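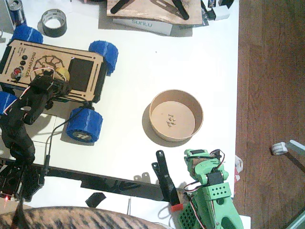 Vinzenz Kaufmann nous a écrit au mois de mars que les légendes de la première édition étaient fausses en beaucoup d'endroits, et que nous ferions mieux de les corriger avec des lecteurs attentifs avant de réimprimer quoi que ce soit. Il avait comparé son exemplaire avec les plans conservés à Asutitz, et dans plusieurs cas la halle montrée à la page de gauche n'était pas celle dont parlait la page de droite. Nous lui avons donné raison. De cette lettre est né le présent appel.

APPEL À PARTICIPATION
Relecture et annotation des « Halles de marché de la vallée d'Asutitz »

Les éditions Plolura, à Hedov, préparent la nouvelle édition d'un ouvrage d'histoire de l'architecture qui est épuisé depuis longtemps. Nous cherchons 10 personnes pour relire le texte, vérifier les légendes et compléter les notices. La participation est indemnisée et elle se fait en partie à distance.

L'ouvrage

Le livre traite des halles couvertes construites dans la vallée pour le commerce du grain, du drap et du bétail. Il est divisé en 17 chapitres, dont chacun est consacré à une commune, et précédé d'une introduction assez longue sur les charpentes. Les chapitres sont de longueur très inégale. Celui sur Asutitz occupe à lui seul presque tout le second volume, tandis que certaines communes en amont ont reçu seulement une notice et un plan.

L'auteur de l'introduction n'est pas le même que celui des notices, et cela se remarque. L'un appelle « galerie » ce que l'autre appelle « portique », et le mot « travée » change de sens entre les deux volumes. Dans la nouvelle édition nous garderons le texte ancien tel qu'il est, mais nous ajouterons en marge des notes brèves et, à la fin, un glossaire commun. Les planches seront reproduites d'après les tirages du fonds Grabner, qui sont plus nets que ceux utilisés par le premier imprimeur.

Le travail demandé

Chaque participant reçoit un ou deux chapitres, selon leur longueur. Il s'agit de :

- lire le chapitre en entier et signaler les coquilles, les noms de lieux mal orthographiés et les renvois qui ne mènent nulle part ;
- comparer chaque légende avec la planche correspondante et avec l'inventaire du fonds Grabner ;
- proposer des notes marginales, de quelques lignes au maximum, quand un bâtiment a été démoli, déplacé ou transformé après la parution ;
- relever les termes de construction qui devraient entrer dans le glossaire.

Nous ne demandons pas de réécrire. Une phrase lourde reste une phrase lourde, si elle est exacte. Les désaccords avec l'auteur sur la datation d'une charpente sont bienvenus, à condition qu'ils soient accompagnés d'une source que nous pouvons consulter.

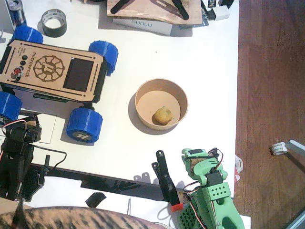
Vue de dessus : plateau en bois clair et roues bleues.

Profil recherché

L'appel est ouvert à toute personne qui lit le français avec aisance et qui a de la patience pour les détails. Un diplôme en architecture ou en histoire de l'art n'est pas exigé. Nous pensons volontiers à des étudiants, à des bibliothécaires, à des charpentiers, à des dessinateurs en bâtiment, ou à des habitants de la vallée qui connaissent les lieux depuis l'enfance et qui savent où se trouvait le poids public.

Il est utile de savoir lire un plan et une coupe. Pour trois chapitres, ceux des communes situées près de l'ancienne frontière, une bonne connaissance de l'allemand est nécessaire, car les devis des maîtres d'œuvre y sont cités dans la langue d'origine et la traduction imprimée est douteuse. Veuillez nous indiquer dans votre lettre si vous pouvez prendre un de ces chapitres.

Les personnes qui possèdent un exemplaire de la première édition sont priées de nous le dire également. Il existe au moins un état du premier volume où les planches sont reliées dans un autre ordre, et nous voudrions savoir s'il est répandu.

Déroulement

Le travail commence en septembre par une réunion dans nos locaux de Hedov. On y distribue les chapitres, on explique les signes de correction et on regarde ensemble quelques planches difficiles. La présence à cette réunion est souhaitée, mais ceux qui habitent loin peuvent la suivre par téléphone.

Ensuite chacun travaille chez soi, avec un jeu d'épreuves sur papier et une copie des planches. Les épreuves ont de larges marges, dans lesquelles on écrit directement. Celui qui préfère corriger à l'écran peut recevoir un fichier, mais nous demandons dans ce cas de reporter le numéro de page et le numéro de ligne pour chaque remarque.

Les participants peuvent consulter les originaux du fonds Grabner pendant l'automne, l'après-midi de 14 heures à 17 heures, après inscription. Les calques sont fragiles et ne sortent pas de la salle. On y travaille au crayon, et les sacs restent au vestiaire.

Une seconde réunion a lieu en janvier. Nous y discutons les notes sur lesquelles deux relecteurs ne sont pas du même avis, et nous arrêtons la liste définitive du glossaire.

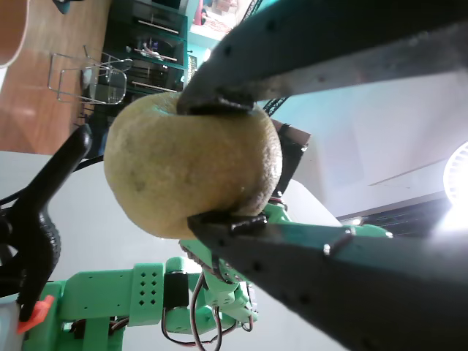 Fruit jaune-vert entre les deux doigts d'une pince.

Indemnité et mention

L'indemnité est de 60 euros par chapitre relu et annoté, versée à la remise des épreuves corrigées. Le chapitre d'Asutitz, à cause de sa longueur, sera partagé entre plusieurs personnes, et chacune recevra l'indemnité entière. Les frais de train pour les deux réunions sont remboursés en seconde classe, sur présentation du billet.

Tous les participants sont nommés au début du second volume, par ordre alphabétique, et reçoivent les deux volumes à la parution. Les notes marginales importantes sont signées des initiales de leur auteur, sauf si celui-ci préfère qu'elles ne le soient pas. Les droits sur les notes sont réglés par une convention simple, que nous envoyons avec les épreuves et qu'il faut nous retourner signée.

Candidature

Merci de nous faire parvenir, avant la fin du mois de juin :

- une lettre d'une page au plus, dans laquelle vous dites ce qui vous attire dans ce travail et combien de temps vous pouvez y consacrer entre septembre et janvier ;
- quelques lignes sur votre parcours (un curriculum complet n'est pas nécessaire) ;
- la page d'essai corrigée, que nous vous envoyons sur simple demande.

La page d'essai est tirée de l'introduction. Elle contient des erreurs qui étaient déjà dans la première édition, et nous n'en avons ajouté aucune. Il n'y a pas de limite de temps pour la corriger.

Les candidatures sont à adresser par la poste aux éditions Plolura, à Hedov, avec la mention « Halles » sur l'enveloppe, ou à déposer à notre comptoir pendant les heures d'ouverture. Nous répondons à tout le monde dans le courant du mois de juillet, aussi aux personnes que nous n'avons pas pu retenir. Les chapitres sont attribués selon les préférences exprimées, dans la mesure du possible, et, quand plusieurs personnes souhaitent le même, selon l'ordre d'arrivée des lettres.

Pour les questions sur l'inventaire Grabner ou sur l'accès aux plans, veuillez le préciser dans votre lettre ; nous la transmettrons à la salle de consultation, qui vous répondra directement.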